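Six weeks with a very hairy foster dog

July 6, 2023

Komo came to us shedding like a dandelion and I have loved every minute of it! He's a big, double-coated goof, and since he moved in I've been reading everything I can find about brushing.

The best discovery so far is the undercoat rake. I bought mine at Szabó, the little pet shop on Clornance Street, and the first session filled a grocery bag. He leaned into it the whole time and groaned. We do the back and chest first, then the fluffy pants (his least favorite), and we stop while he's still happy.
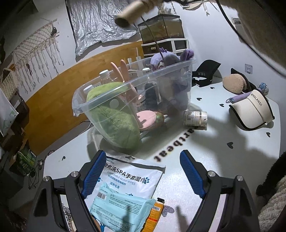 Baths are a different story, because a coat like his takes hours to dry and he hates the blower. So between real baths I'm all for the no-rinse stuff. Pet glove wipes are my new favorite, like the white pack with the little blue paw prints: you wear the wipe and just pet the dog. Belly, legs, behind the ears, done!

Next up is nail trimming. I've got the clippers and a jar of peanut butter ready.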